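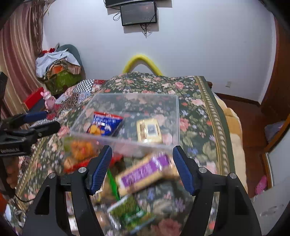 bristine_85: Disagree on the wash temp. At 100 °F the reactive dye in a printed cotton bedspread stays put. Bleeding comes from too much detergent and a short rinse.

Udari
Mine is 229 x 173 cm, dark ground, floral. Washed at 85 °F, two rinses, and the pale border still picked up a tint. Detergent was half a cap.

zaki
Then it's probably pigment print, not reactive. Rub a damp white cloth on the back of a seam — color on the cloth means loose pigment, and extra rinses won't fix that.

bristine_85
One rub test proves little. New cloth always sheds.

Udari
Fourth wash, so not new. Will test the seam tonight and try the Plavance color sheets on the next load.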